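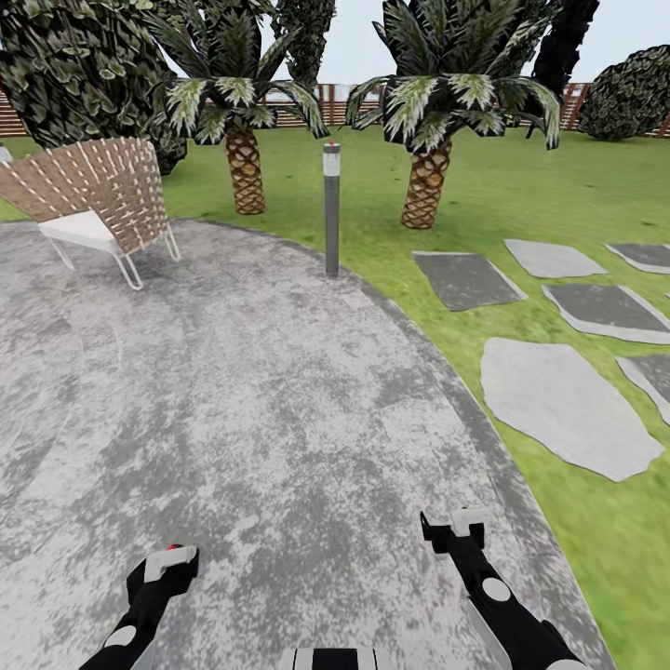 Saron Lencho asks how a leaf on one strip of wallpaper can line up with the same leaf on the next strip, when the paper comes rolled up and the person hanging it can't see the whole picture at once.

The answer is a measurement called the repeat.

What is a repeat?

A wallpaper designer does not draw a whole wall. The designer draws one block, and a printing machine prints that block again and again along the roll. The height of the block, from one leaf tip to the next identical leaf tip straight above it, is the repeat. On the pattern called Brondstead, the repeat is 700 millimeters. A small pattern of dots might repeat many times in that distance. A plain color has no repeat at all.

The edges of the block have to fit together. If a stem leaves the top of the block, it must come back in at the bottom, at exactly the same distance from the side. The same rule applies to the left and right edges. Designers check this by sliding the block half its own width and half its own height, so the edges meet in the middle. Any gap or broken line shows up there.
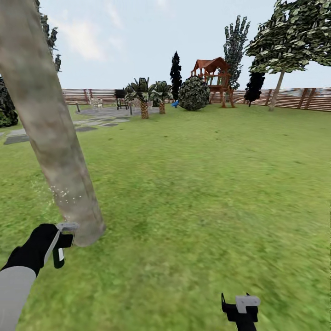 Tree trunk, with patchy bark.

Two ways to match

There are two common ways to join strips.

Straight match: every strip is the same. A leaf at the top of the first strip is also at the top of the second. The rows run level across the wall.

Half-drop match: each strip is shifted down by half a repeat compared with the one beside it. For Brondstead, half a repeat is 350 millimeters. The leaves now make diagonal lines, and it is harder for the eye to find the rows. The third strip is the same as the first, and the fourth is the same as the second.

The label on the roll gives the repeat and the kind of match. It may also give a batch number. Rolls from different batches can be slightly different in color — check the numbers before cutting.

Why some paper is left over

Strips can't be cut one directly after another if the pattern has to match. Each strip must begin at the right point in the block, so a piece between strips is often cut off and not used. A large repeat usually wastes more paper than a small one. Babatunde Nwachukwu used 13 strips of Brondstead for one room and kept the offcuts to line drawers.
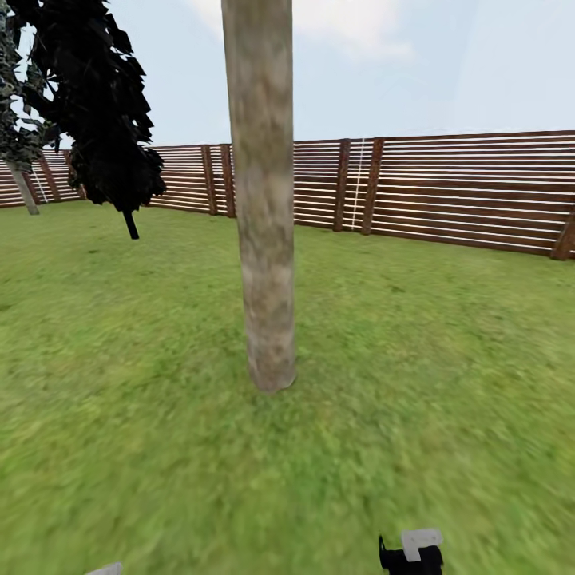 Lawn, fence and trees.

Try it

1. Draw a shape in the middle of a square of paper. Don't touch the edges.
2. Cut the square in half from top to bottom. Swap the halves and tape them together.
3. Cut it in half from side to side. Swap and tape again.
4. Your shape is now split between the corners. Draw something new in the empty middle.
5. Copy the square several times and place the copies side by side.

The split pieces join up where the corners meet. To test a half drop, slide every second column down by half a square.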